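普罗哈兹卡（Procházka）社区膳食研究项目
受试者招募公告

为了解居家用餐习惯与进餐时间安排之间的关系，普罗哈兹卡社区膳食研究项目现面向奥尔维尔（Ollville）及周边地区居民公开招募受试者。本项目由Prerex营养研究所主办，Zotska社区服务中心协办，项目负责人为Jeanie Ritchie博士。

一、招募人数及对象
本期拟招募受试者172名。申请人应同时符合下列条件：
年满二十五周岁，不超过六十五周岁；
在本地连续居住满一年，研究期间无长期外出计划；
每周至少有四天在家中用晚餐；
能够独立填写中文或英文饮食记录。

有下列情形之一者，不予纳入：妊娠期或哺乳期；正在接受由医师制定的治疗性饮食；对坚果、乳制品或麸质有严重过敏史；近三个月内参加过其他饮食类研究。 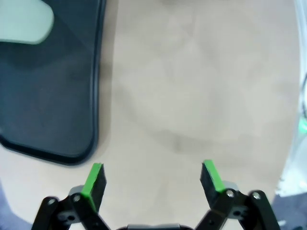 同一住户最多可有两人报名，但须分别提交申请表，并分别签署知情同意书。住户成员之间不得代填记录。

二、研究内容
研究为期八周。受试者须每日记录三餐的时间、主要食物及大致份量，并按通知到中心参加两次现场用餐评估，每次约50分钟。首次评估前，研究人员将说明记录方法，并测量身高、体重和血压。本研究不涉及药物，不采集血液样本。

现场评估当日，请于到访前三小时内避免进食，可正常饮水。需佩戴眼镜阅读者请自备眼镜。中心一层设有无障碍通道，停车位有限，建议乘坐公共交通工具前来。

三、补贴与费用
完成全部研究内容者，可获得补贴2,000元，于末次评估后以银行转账方式发放。中途退出者，按实际完成的周数折算。受试者参加本研究无须缴纳任何费用。

四、权利与隐私
参加本研究完全出于自愿。受试者可随时退出，无须说明理由，其在中心享有的其他服务不受影响。个人资料以编号形式保存，仅限经授权的研究人员查阅；研究成果发表时不出现可识别个人身份的信息。对数据处理有疑问者，可向资料管理员Kamil Michalík提出书面查询。

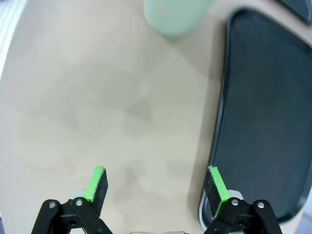

奥尔维尔，2019年3月12日

五、报名办法
申请表可在Zotska社区服务中心一层服务台领取，填妥后当面递交，或装入信封投入服务台旁的收件箱，信封上请注明“膳食研究报名”。提交时须附有效身份证件复印件及居住证明各一份。材料不全者，由工作人员通知补交，补交期限为五个工作日。

初审由Maite Cifuentes负责。通过初审者将接到电话通知，并预约面谈时间；面谈时请携带证件原件。名额以面谈合格的先后次序确定，额满后转入候补名单，候补资格保留至十月底。未通过初审者的申请材料不予退还，由项目组统一销毁。

有关入选条件的咨询，请与受试者联络员Štěpánka Bednárik联系；有关补贴发放的咨询，请与行政专员Matúš Vrabec联系。服务台可代为转接。

Prerex营养研究所
普罗哈兹卡社区膳食研究项目组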